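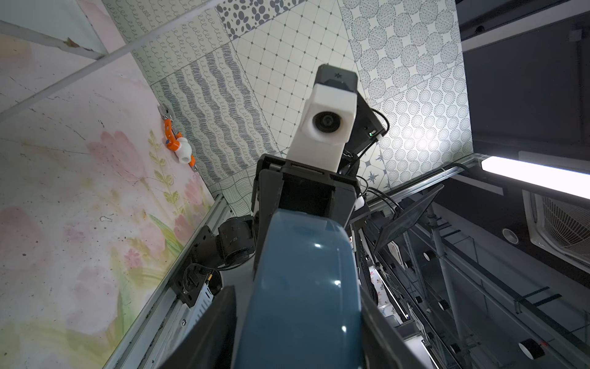

I first met the Trundum on a wet afternoon in December, when Trefor Gronow carried it up two flights of stairs in a crate that had once held garden chairs, set it down on the landing and asked whether there was any chance of a cup of tea. There was, and we drank it sitting on the crate, which gave him plenty of time to tell me why he thinks a small firm like Zollside can sell robot arms to people who have never wanted one.

The people he has in mind run small workshops and colleges: the sort of place where one person fits valves to panels all morning and would be glad to hand over the dullest part of it. For them Zollside offers a hire plan, which it calls Flikine, and which I have now had the use of for 8 weeks. You pay 298 pounds a month, the arm arrives with somebody who knows how to set it up, and at the end you either send it back or put what you have spent towards buying it. There is a returnable deposit of 2000 pounds, which did make me swallow, though Trefor says most customers grumble for a minute and then ask where to plug it in.

Setting up took us the rest of that afternoon and a good part of the next morning. The fitting of the arm itself is quick, with four big bolts and a collar that you turn until it clicks, and it was the cables that kept us. Any arm that bends in this many places needs slack in its wiring at every joint, and if you leave too little it tugs, while if you leave too much it catches on whatever is nearby. Trefor has a feel for it that I haven't got. He would move the wrist all the way over by hand, look at the loop, mutter, let out another inch and do the whole thing again, and I must say that in 8 weeks nothing has snagged.

Teaching it is the part I had been dreading, and the part I ended up enjoying most. You hold a button, take the arm by the wrist and lead it through the job as you might guide a child's hand round the letters of the alphabet, and it remembers. My first lesson was simply to reach for the lever of a plumbing valve and give it a quarter turn. It took me most of an hour to teach it something I could do myself before the kettle had boiled - but the second valve took ten minutes, and by the end of the week I was showing off to visitors, who were very kind about it.

There are things I would change. The handbook is thin and seems to have been written by someone who already knew the answers (there is a whole page on how to change the display language, and two lines on what to do when the arm stops halfway through a job and sulks). The tablet program is slow to start, and it asks you to confirm your workspace every single time, even if you only nipped out for a sandwich. The joints also make a low hum when the arm is holding still. I stopped hearing it after a few days, but my colleague James, who sits nearer, never did, and has taken to wearing headphones.

The wrist deserves a kinder word. Everything you might need to get at can be reached with one hex key, and when I managed to knock a connector loose in the third week it was back in place before I had finished describing the problem over the telephone. The helpline, by the way, is answered by people who have plainly used the thing. One of them stayed on with me for nearly an hour while I got to the bottom of a stubborn elbow joint, and then rang back the next day to ask after it, as if it had been poorly.

Is it worth the money? If you have one fiddly job that comes round day after day, and somebody patient enough to teach it properly, then I think the first month will tell you all you need to know, and the hire plan lets you find out without too much pain. If your work changes every hour you will spend longer leading the arm about than you save, and I would wait for the new teaching program, which Zollside hopes to send out to all its customers in the spring.

Mine goes back at the end of the month. Trefor is coming to fetch it himself, with the same crate, and I have promised him a proper lunch this time.

Zollside hires the Trundum to workshops, schools and colleges under the Flikine plan. The minimum term is 2 months, and delivery, setting up and the first morning's training are included in the price.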